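Cataloging a small home library in a spreadsheet

Last revised in January by Agnes Dalgleish

The method below suits collections of up to 200 titles. Past that size, a database with a separate author table is easier to maintain.

1. Set up the columns

Create one row per physical volume. Use these columns, in order: ID, Title, Title (romanized), Author, Editor, Language, Shelf, Condition, Notes. Format the ID column as text before entering anything, or leading zeros will be dropped. Freeze the header row.
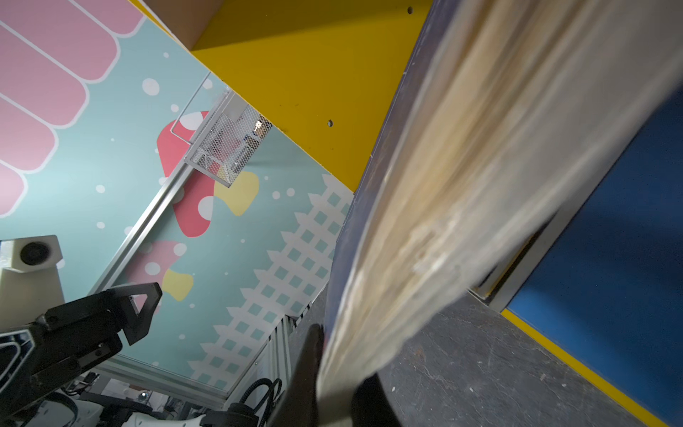
IDs are assigned in order of entry and are never reused. If a book leaves the collection, keep the row and write "withdrawn" under Shelf. Do not build meaning into the ID — a code such as HIST-02 has to be changed every time a book is reclassified.

2. Enter titles

Copy the title from the title page. The cover and spine often carry a shortened form, a series name, or both. Put the series name in Notes. For multivolume sets, add the volume number after a comma at the end of the title.

Titles in a non-Latin script go in the Title column in the original characters. The romanized form goes in its own column, without tone marks, so that it sorts and searches predictably.
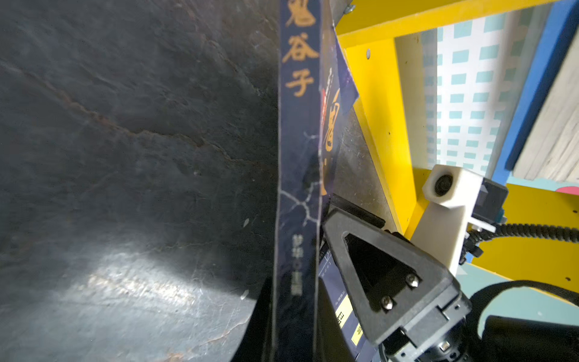
Save the file as UTF-8 when exporting to CSV. Some spreadsheet programs default to a regional encoding and will replace every character outside it with a question mark. Open the export in a plain text editor and check 2 rows before deleting anything.

3. Work in batches

Pull 40 books at most, enter them, and return them before pulling more. Sort each batch by language first; switching keyboard input is the slowest part of the job.
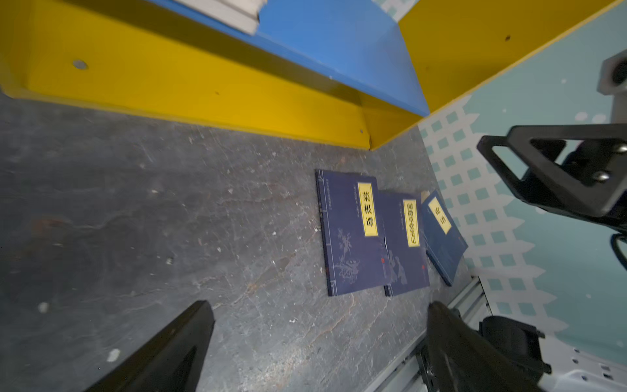
Navy covers with yellow title labels: 菜根谭 and 阅微草堂笔记.

For older works in modern editions, enter the original writer under Author and the annotator or translator under Editor. Record the dynasty or century in Notes.

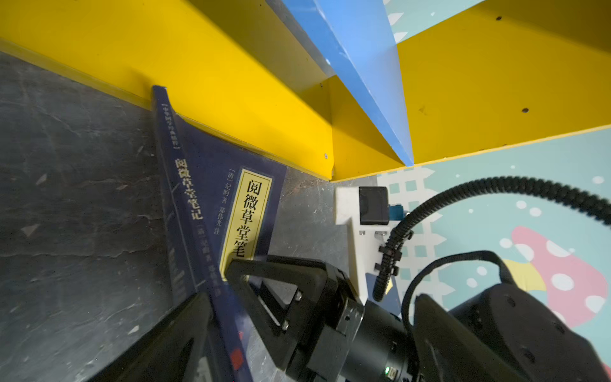

4. Assign shelves

Label shelves with a letter for the case and a number for the level, counted from the floor up. Enter the code as A1, A2, B1, with no space.

5. Check the result

Sort by Shelf, then by ID, and read the list against the books. Darcy Turcotte's test run on 102 volumes took one Sunday afternoon. Correct any mismatch in the sheet before moving a book.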